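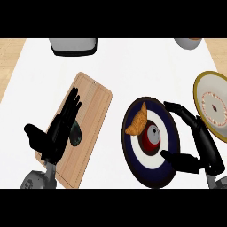 Rendering: white tabletop, light wood floor.

Hovow Community Help > Furniture and Interiors > Shared Rooms

Yellowing and dull patches on white tabletops in a reading room

Posted by Merike Priedītis

I am responsible for the furnishings of a reading room attached to the Nukik parish archive. In May we replaced our old oak desks with white tables from Durrani, each 2540 mm long. The surface is a painted board with a clear topcoat. According to the delivery papers, the topcoat is water based. The manufacturer's care sheet consists of a single line recommending "a soft cloth and mild detergent."

Two problems have appeared. The tables closest to the south windows have taken on a yellow tone along one long side. Separately, there are dull patches at the seats, where readers rest their forearms. The patches do not wash off with dish soap. A member of staff tried a melamine sponge on one of them, and the area is now shinier than its surroundings when viewed from the door, although the color is the same.

I would appreciate advice on the following points. Is the yellowing in the paint or in the clear coat, and can it be reversed? Is there a safe way to remove the dull patches? Should desk pads be provided, and if so, of what material? Our readers handle original documents, so any product that leaves wax, oil or silicone on the surface is excluded. The room is closed to the public before 10 a.m., and work can be done at that time. The budget for this year has been committed and replacement is not an option.

Posted by Vlastimil Vondráček

The two problems should be treated separately.

With regard to the dull patches, skin oil and hand lotion build up into a film that ordinary dish soap removes only in part. The following procedure is suitable for a cured water-based topcoat, provided that it is first tested on the underside or on a part of the edge that is not seen.

Dust the surface with a dry microfiber cloth. Mix a small amount of pH-neutral cleaner in lukewarm water, at the weakest strength given on the label. Wring the cloth until it no longer drips. Wipe the patch, leave it damp for 60 seconds, and wipe again with a clean side of the cloth. Rinse with plain water and dry at once. Repeat once if needed. Do not use ammonia, acetone or any product containing citrus solvent. Alcohol should also be avoided, as it can soften some water-based coatings even after full cure.

If the patch is unchanged after the second pass, the coating itself has been worn or softened and no cleaner will restore it.

The melamine sponge is a fine abrasive. The area you describe has been polished to a higher gloss than the original satin finish. It can sometimes be evened out with a very fine gray finishing pad, used dry and in one direction only, but I would leave this to a finisher. An amateur attempt generally enlarges the area.

With regard to the yellowing, I cannot determine the cause from a written account. Water-based clear coats tend to yellow less than oil-based ones, but the paint or primer beneath may also change color. Lift any object that has stood in one place since delivery. If the tabletop is whiter underneath it, light is the probable cause. Yellowing due to light is not reversible by cleaning. Window film or blinds will slow it, and will be of benefit to your documents as well.

Desk pads are advisable. Please avoid soft PVC, which contains plasticizers that can migrate into the topcoat and leave a sticky outline. Undyed wool felt or uncoated archival board is acceptable.

Posted by Rimantas Laur

Use baking soda paste. It worked on our kitchen table, which is also white. I do not know what it was painted with.

Comment from Vlastimil Vondráček: Baking soda is also abrasive and leaves a residue in joints. I would not recommend it in a room where documents are handled.

Posted by Liesbeth Schouten

I agree with most of the first reply and wish to add two matters from the administrative side.

The supplier should be notified in writing before any treatment is carried out. A change of color in the first year may fall under the warranty, and a supplier may decline a claim if the surface has been treated with a product not named in the care sheet. Photograph the affected tables in daylight with a sheet of white copy paper laid beside each patch for comparison. Note the table number and the seat. The sponge mark should be declared in the same letter.

The tables by the windows may also be exchanged with those on the opposite wall at fixed intervals. At the Cusuria study center, where I managed the rooms until my retirement, we turned and moved the tables each quarter. The color still changed over the years, but evenly, and no reader raised it with us. Felt glides should be checked before the tables are moved across a wooden floor.

Comment from Merike Priedītis: Thank you both. I lifted the lamp on the table nearest the window and the area beneath it is clearly whiter. I will write to Durrani before we proceed with the cleaning.

94 readers found this page helpful.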